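Status: released to partners on 22nd March. Please read the section on the hold fault before training anything on this data.

# Breltum tabletop set, with fault log

This folder holds recordings of a humanoid robot doing a single-handed reach and hold at a table. Breltum started as a plain manipulation set. During recording the robot developed a fault in which the hand failed to let go when told to, and we kept the affected episodes and labeled them. Most people who ask us for the data now want it for those episodes.

Maintainer: Indira Pillai. Fault labels: Sudheer Pinto and Catalina Domínguez. Controller logs: Venkatesh Unnithan.

## Contents

- `episodes/` – 3829 episodes, each with video from a fixed camera, joint positions, commanded positions and motor current
- `labels/faults.csv` – start time, end time and fault class for each labeled event
- `labels/stops.csv` – every emergency stop press, with the operator's note
- `controller/` – raw logs from Krishnan, our motion controller, in the version that had the fault
- `docs/incident.md` – the full incident report, longer than what is given below

Joint data and video use the same clock. Controller logs use their own clock, and the offset for each session is in the session header. Apply it before comparing anything. We forgot once and lost two days looking for a delay that did not exist.

## What went wrong

The task ends with a release. The operator asks for an open hand, the fingers open, and the arm lifts away from the table. In the fault, Krishnan accepted the release command, reported it as done, and went straight to the lift with the fingers still closed. The arm then carried the object up with it. 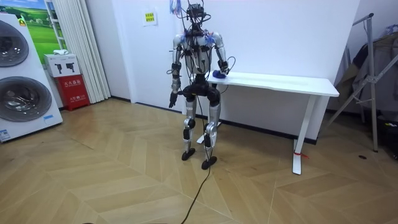

The first time this happened it was put down to operator error, since the log said the hand was open. The second time, Anitha Marar was at the stop button and pressed it with the object well clear of the table. When the motors lost power the arm dropped and the hand hit the tabletop. No one was hurt. One finger joint was damaged and had to be replaced.

That second event showed us two separate problems:

1. The release was marked complete when the command was sent. The controller never checked finger position.
2. The emergency stop cut power to the arm with no braking, so pressing it during a lift made the arm fall.

The second problem was the more serious one. An operator who sees the robot misbehave should be able to press stop without thinking about where the arm is.

## Cause

A change to Krishnan in December moved the hand onto a separate message queue. Finger feedback began to arrive later than the rest of the joint data, and the completion check timed out. Someone had set the timeout to return success, probably as a temporary measure while the new queue was being tested. It stayed in.

We did not catch it in testing because the test bench used a simulated hand that always opened at once.

## What we changed

- A timeout on the release check now returns failure, and the arm holds its position.
- The lift will not start until measured finger position passes the open threshold.
- Stop now brings the arm to a controlled halt before power is removed. The hardware cut is still there as a second press.
- Controller updates are tested on the real hand before a recording session.

None of the episodes in this release were recorded after these changes. Later recordings go into a separate set called Oka, and the two should not be merged without keeping the source column.

## Fault classes

| Code | Meaning |
|---|---|
| 0 | No fault |
| 1 | Release reported, fingers closed, arm did not lift |
| 2 | Release reported, fingers closed, arm lifted |
| 3 | Emergency stop during a lift |

Class 3 takes priority if an episode fits more than one. Labels were made from joint data first and then checked against video. Where the two labelers disagreed, the row has `disputed` set to true and both answers are kept.

## Known problems

- The object is often partly hidden by the hand. Do not rely on video alone to decide whether it was held.
- Motor current for the wrist is noisy in the early sessions. A connector was loose – we reseated it but did not re-record.
- `success` in the episode metadata comes from the faulty controller and is wrong for classes 1 and 2. Use `faults.csv`. We left the field as it was so that the raw data matches what the robot reported.
- Operator notes in `stops.csv` are typed as written, spelling included.

## Use

The set is suitable for work on fault detection and on checking reported state against measured state. It is a poor choice for training a release policy unless the faulty episodes are filtered out first. The script `tools/filter_clean.py` does this and keeps disputed rows out by default.

Prikside partners can use the data under the existing agreement. Anyone else should write to Indira Pillai first. Corrections to labels are welcome as pull requests against `faults.csv`, with the episode number in the title.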